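Fading in Purple Cotton Curtains: Effect of Window Direction
Prapai Chuensuk, Textiles and Home Science project, Brodindale

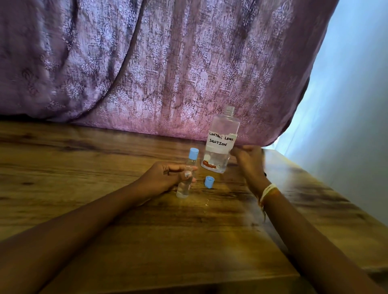

Figure 1. Purple fabric with a faded damask pattern, over a wooden tabletop.

Background
Purple dyes are known for losing color in sunlight. My question was whether the direction a window faces makes a difference you can measure over one school term.

Method
I bought a length of plain purple cotton from Batham and cut it into 50 strips. Half were taped inside a south window and half inside a north window. One end of each strip was folded under black card so it stayed covered. The strips went up in May and stayed for 9 weeks. I read the color at both ends with a Gilix color meter borrowed from the art department. With repeat readings this came to 656 readings in all. Three strips fell down and were left out, and I did not replace them.

Results
The south strips faded more than the north strips. On most of them the line where the card had been was easy to see by week four. The north strips changed slowly, and a few showed no change the meter could pick up. The covered ends stayed the same in both windows.

Problems
The south window was opened on warm days, so those strips moved and some light got under the card. The meter also gave slightly different readings when its battery was low. Next time I would use a thicker card and test a lined fabric, and I would also like to try washed cotton against unwashed.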